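6. Album purchase limits and fan rankings

Applies to Durkala Music shop pages, version 2 and later. You need an artist manager login to change these settings. Listeners cannot see them.

6.1 Setting a purchase limit

1. Sign in and open Shop, then Digital albums.

2. Choose the album. If it is part of a bundle, open the bundle first, as the bundle's limit overrides the album's own.

3. Under Copies per account, type a number. The highest value accepted is 300.

4. Press Save and wait for the green tick. 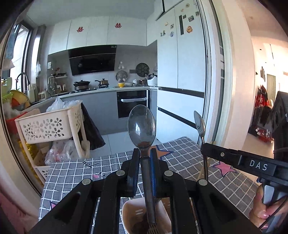
5. Open the album page in a private window and check that the new limit shows beside the price.

Note: A new limit does not cancel orders already placed. Gift codes count towards the buyer's total, even if they are never redeemed.

6.2 Hiding the fan ranking

The ranking lists the top 400 listeners by plays and purchases. It is on by default for any artist with more than 3,000 followers.

1. Open Community, then Rankings.

2. Switch Show public ranking to Off.

3. Choose whether listeners may still see their own position. Most managers leave this on. 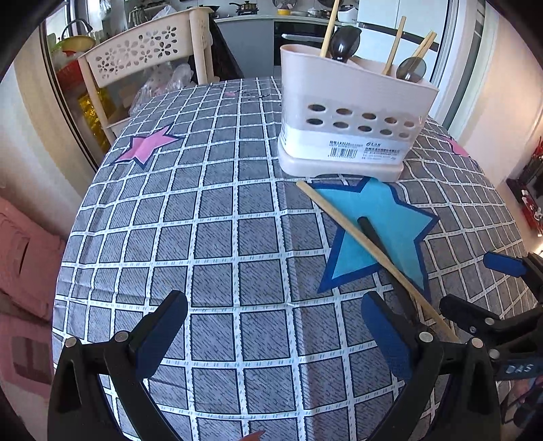 4. Press Apply. The ranking page is replaced by the artist's news page, and old links to it are redirected.

Caution: Switching the ranking off for longer than a month clears the stored scores. Export them first from Rankings, Download, if you may want them back.

Artists moved over from Minja in February have two ranking switches. Set both to Off. If the second one is greyed out, write to Prys Griffiths on the artist desk with the artist's page name.

6.3 Limits on shared accounts

Family accounts are treated as one buyer.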